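Landlord says my shelving is a "fixture" and I must leave it. Is a limited scope lawyer enough for this?

Community Help > Legal > Small business and leases

Asked by: tidewren

Good evening to everyone. I hope I put this in the correct section. English is my third language, so please excuse the long text.

I rent a commercial unit in Hidley from a company called Grirard. The lease ends in 94 days and I will not renew. In January I sent my notice by certified mail and by e-mail, and Grirard confirmed both. Until then we had no problem of any kind. I paid every month on time.

Last week their office wrote to me that all shelving in the unit is a "fixture and improvement" and that it becomes the property of the landlord when the lease ends. They want me to sign a paper which they call an acknowledgment. The paper says that I agree the shelving stays, and that I also agree to pay for "restoration of surfaces" if I take any of it away. They gave me 7 days to sign.

My lease has one paragraph about alterations. It says that alterations "permanently attached to the premises" belong to the landlord at the end. In another paragraph it says that the tenant may remove "trade equipment and movable property" if the tenant repairs any damage from removing. It does not mention shelves by name. The units I brought in are standing on the floor. Two of the old ones along the back wall are held with brackets, but I put in those brackets myself and I have the receipts.

I called two law offices. The first one, Skeltus, offers what they call a limited scope consultation for a flat price of $342. They read the lease, they read the paper from the landlord, and they write one letter for me. They do not go to court for that price. The second office, Nghiêm, wants a retainer and works by the hour, but they said that they would stay with the case until it is finished.

My questions are these. Should I sign the acknowledgment to keep the peace and get my deposit back? Is the limited scope service enough for such a problem, or do I pay the $342 and then pay again to another lawyer? And does it matter that the paper has a deadline of 7 days when my lease says nothing about such a deadline?

Thank you for reading to the end.
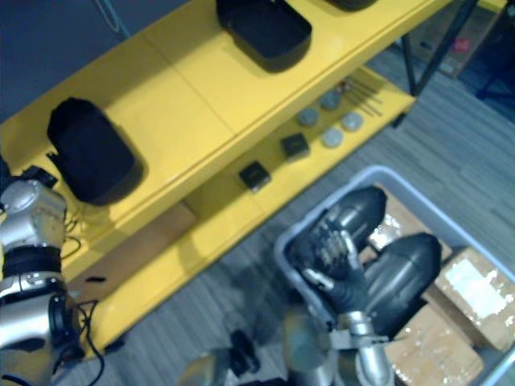 oldquayroad

Do not sign before somebody has read it for you. I say this first so that it does not get lost in the rest.

The paper they sent is called an acknowledgment, but from what you write it does two things which are not in your lease. It decides the question of who owns the shelving, and it adds a payment for you if you disagree later. A paper like this can change your position even when the lease was on your side before. You are not obligated to sign a new agreement only for the reason that the other party has put a date on it. A deadline in a letter is usually just a wish of the one who wrote it, unless the lease or the law of your state gives it some effect. But please answer in writing before the 7 days are over, so they cannot say later that you were silent. It can be very short. Something like: "I received your letter. I am having it reviewed. I do not agree to it at this time and I keep all my rights under the lease."

About the fixtures. I am not a lawyer. I had a dispute of the same type with a previous landlord, in another state, over a counter. What I learned from my lawyer then is that the court looks at several points together: how the thing is attached, if it can be taken out without serious damage, what the lease says, and what the parties intended when it was put in. Things that a business tenant brings in for doing his business have often a better treatment than things in a home. Often, but not always, and the wording of the lease can beat everything else. Your second paragraph about "trade equipment and movable property" sounds good for you. The brackets are the weak point and I would talk to the lawyer mostly about the brackets.

Also look if your lease has a paragraph about lawyer fees. In some leases the loser pays the lawyer of the winner. Mine had it and I did not see it until late. If yours has it, this changes how much risk you want to take, and it can also make the landlord more careful.

Comment by tidewren: Thank you, I sent them the short reply this morning with almost your words. I found a paragraph on fees. It says "prevailing party," and I do not know if it is good or bad.

Comment by oldquayroad: It is both. Show it to the lawyer.

slowledger

I agree with the answer before me and want to add on the part about the lawyer, which he did not touch much.

Limited scope (some offices say "unbundled") is a normal service and in my opinion it fits to your situation. You have a short document to review and one letter to write. Many such disputes end when the landlord receives a letter with the name of a law office on top. If it does not end, you have at least an opinion from someone who has read your lease, and you can take this opinion to the next lawyer. So the $342 is not lost in that case.

But ask Skeltus these things before you pay, and ask by e-mail so the answers are in writing:

Will a licensed attorney read the lease, or an assistant with a form?
Is the reply to the landlord's reply included? Usually there is one. If they charge for it separately, how much?
Is the letter sent under their name, or do they write it and you sign it? A ghostwritten letter has less weight.
If the matter becomes bigger, can they continue, and do they take off the $342 from the new fee?
Do they check for a conflict with Grirard? In a smaller town like Hidley it is possible that the office did work for the landlord in the past.

About Nghiêm and the retainer: hourly work makes sense when you expect a real fight, or when the deposit is large. You did not say how large is your deposit. If the deposit is less than what the retainer costs, I would not start there. Also ask what happens with the part of the retainer that is not used. It should come back to you, and the written agreement should say so. I once signed one where the word "nonrefundable" was in a footnote, and I discussed for half a year to get back a part of it.

You can also call the lawyer referral line of your state bar, if it has one. In some places there is a first short talk for a small price.

Whichever office you take, prepare your papers before. A lawyer with a flat price has limited time for you, and if he spends it on sorting your receipts, he does not spend it on the law. 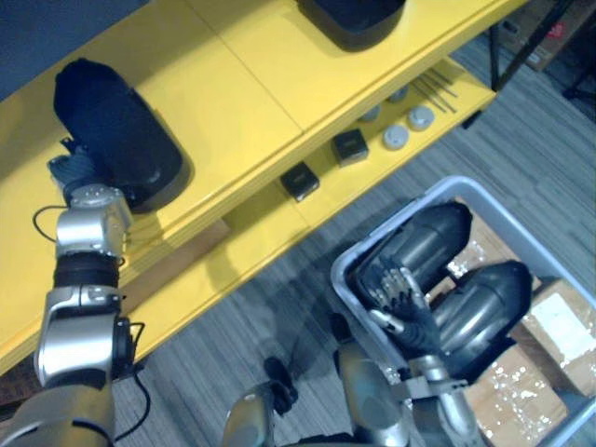 The inventory is what most tenants forget, and it decides more than people believe. Make it now, while everything still stands in its place, and do it in writing with a number for each piece. Write for each one when you bought it, what you paid, if it is attached, and with what. Describe it so plainly that a stranger could find it in the room: "yellow shelf unit, top shelf and a lower shelf, glossy surface, raised lip at the front, seam between the two top panels" is much better than "shelf 4, yellow." Then write what the floor is, for example grey carpet with stripes, and keep the floor on a separate line from the shelving. Carpet is the type of item that a landlord will normally treat as part of the premises, and you do not want it mixed with your list. For the two units with brackets I would add what holds them and how it comes off. If a carpenter can give you in one sentence that the removal leaves only small holes that can be filled, ask him for that sentence with his signature.

Send the list to the lawyer and not yet to the landlord. Let the lawyer decide when it is shown.

One more point, on the "restoration of surfaces." Ask Grirard in writing which surfaces and at which price. If they cannot say it, this will look strange later for a company that wanted your signature on it in 7 days.

Comment by tidewren: The deposit is 2 months of rent. So it is more than the retainer, but not very much more. I did not know about the conflict check, I will ask.

Comment by slowledger: Then start with the flat price, that is my opinion.

parcelgreen

just sign it and move on, shelves are cheap, a lawyer costs more than the shelves. my cousin did it and had his deposit back in a month.

Comment by oldquayroad: The paper also has the restoration payment in it. Please read the post again. It is not only about the price of the shelves.

Comment by parcelgreen: ok did not see that part. then maybe cross it out and sign the rest

Comment by slowledger: Crossing out without the other side agreeing in writing makes a new confusion. I would not do this.

northlatch

I come a few days after the others, but I work in the office of a company that leases units (not Grirard, and not in your state), so perhaps I can tell you how it looks from the other side. We also send such papers at the end of a lease. Most of the time it is a standard text that someone made many years ago, and it goes out to every tenant without anyone opening the actual lease. When a tenant answers politely and quotes the paragraph number, the file goes to a different person, who reads it properly. In many cases we then withdraw the paper. It is not always bad intention. But we also do not correct it by ourselves if the tenant signs.

For this reason I would ask for a walk-through before the end. Many leases allow it, and even if yours does not mention it, they will rarely refuse. Propose a morning, when the light is good, at least a month before you leave. Go with your list and ask them to mark on it which pieces they claim. They should sign the marked copy, or you send them an e-mail on the same evening with what was said. If they claim everything in the room, this is useful for your lawyer too. 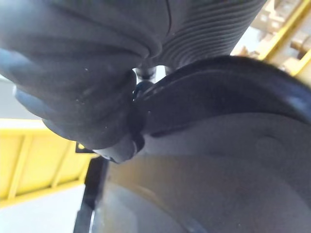
Wear and dirt should be written in your list as carefully as ownership. Landlords mix "used" with "damaged" very easily, and deductions from the deposit are made from this mixing. So use words for what a person sees, and no judgment. If there is a part in dark grey rubber with folds on one side and tight parallel ridges on the other, write exactly this, and if it has a few small pale specks of dust on it, write "a few specks of dust." Do not write "poor condition" or "old." I have seen a tenant lose a good argument with his own word "broken," which he used for something that was only dusty. The same care is good for walls and for the floor.

Regarding the date: the last day of the lease is the important one. After it, things you leave behind can be treated as abandoned in many leases, and the discussion about fixtures becomes much harder. If you are still in disagreement two weeks before the end, ask the lawyer if you may remove the freestanding units and leave only the two with brackets until it is decided. Get this agreed by e-mail if you can. And take the keys back in person and get a receipt for them.

Comment by tidewren: Thank you to all. I paid Skeltus for the limited scope review. They confirmed by e-mail that an attorney reads it, that there is no conflict with Grirard, and that one reply is included. If I continue with them later, they take off half of the price, not all. The walk-through is requested, I wait for the answer. I will write here when I have their letter.

Comment by northlatch: Good. Ask them also about the "prevailing party" paragraph, you mentioned it above and I did not see that anyone explained it to you.

Comment by tidewren: It is on my list for the call.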